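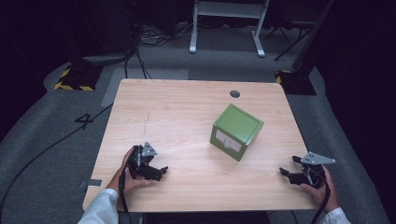
**Surnava, 12 August 2024** – The packing hall at Gronow has been a little quieter this month, and the people who work there seem to be getting used to it. The company, which sends out small household goods from its building on the edge of town, now lets a pair of robot arms from Trasteris handle the plainest part of the day: picking up a box, turning it the right way round and setting it down for its label.

The arms handle 800 boxes on a normal shift, and they learn the job from the packers themselves. Staff members take turns at a table with a gripper in each hand, going through the same moves they have made for years, and a program called Edik works from those recordings. It takes almost 200 rounds before a new box shape is ready to go to the arms, so there is plenty of work at the tables yet!

All 20 packers have kept their jobs, though the days look different now. Five of them have moved over to teaching full time, and the rest split their hours between checking orders, gift wrapping (still done by hand, and still the busiest corner before the holidays) and dealing with returns. Several said their wrists feel better for it. A few miss the old rhythm of the line and the chatting that went with it, and the company has moved the morning coffee break so that everyone can sit down together again.

Pay for the teaching shifts is set at the same rate as line work for now, something the packers have asked to talk over again. A meeting is planned before the end of August, and soft bags – which the arms still can't manage – will stay with the hand packers through the winter.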